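Haltov Family Days: progress report to the Gredalum Fund
Period covered: from the start of the season to the end of May 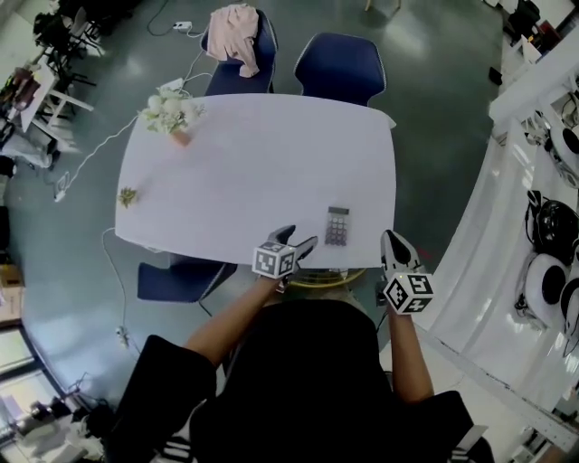

The grant was given for one purpose, to help families who are new to Haltov come to the free public events of the town and to feel welcome there. We are now a little past the middle of the funded period. In this report we describe what was done, what was changed from the application, and what we ask the Fund to decide.

1. Events held

The plan had 12 family days in the whole season. Until the end of May we held seven of them. Four were at the Dawber meadow by the river, two in the school yard in Wornent, and one in the market hall, where we moved because of strong wind. The market hall was not in the application, but the town gave it to us without rent and the costs of the day stayed the same.

The program of each day was kept simple. There was a shared lunch, a walk with a map for children, music in the afternoon, and a long table where local clubs could present themselves. The swimming club, the library, the choir and the allotment gardens came to almost every day. The chess club came once and asked to come again.

2. Attendance

We registered 404 persons in total at the welcome tent. A family who came to three events is counted three times, so the number of different persons is smaller. We can't give this smaller number exactly. From the sign-in sheets it seems that more than half of the families returned at least once, but some of the handwriting is difficult to read and several people signed only with a first name.

The best attended day was the spring opening at Dawber. The weakest was the second day in Wornent. It was on the same afternoon as the regional school sports, and we should have checked the school calendar before we printed the poster. We now check it for every date.

3. Bus from Wornent

The application promised a free bus from Wornent to Dawber and back. The bus operates, with one departure in the morning and a return at 5 p.m. In the first month the return was at 4 p.m., and parents told us that the music was then not finished and the children left unhappy. The later return costs a little more for the driver. We paid this from the line for printing, where we had money left.

There remain 2 problems with the bus. The stop in Wornent has no roof, and there is place for only one stroller. For the stroller problem we asked the bus company for a different vehicle. They answered that it may be possible from July, but we don't have this in writing.

4. Printed materials

The map of the river walk was printed in four languages. In the application we wrote three, and the fourth was added after families requested it at the first event. The text was corrected by readers at the library, which took longer than we expected, so the first two events had only the old map with the wrong position of the toilets. We apologize for this. The new map is correct and there are enough copies until autumn.

The activity booklet for children is not ready. The drawings are finished and the text is at the second correction. We expect to have it in time for the summer picnic.

5. Budget

Spending is in general according to the plan. Food is above the plan, mostly due to the price of bread and fruit. Printing is below the plan, also after the bus payment mentioned in part 3. Rent of the tent and the sound equipment is exactly as planned. The full table with receipts was sent separately to the office of the Fund.

6. What comes next

Five events remain. The largest is the summer picnic at Dawber, for which the town closes the lower road from noon. We would like to have up to 12 club tables there, if the meadow is dry enough for cars to bring the equipment. The last event of the season will be a lantern walk in Wornent, and the choir has already confirmed.

7. Requests to the Fund

We ask for permission to move the unused part of the printing line to food. The total amount of the grant does not change.

We also ask if the final report can be delivered four weeks after the lantern walk. The contract says two weeks, but the bus company sends its invoice only at the end of the following month.

With thanks for your support,
The Haltov Family Days team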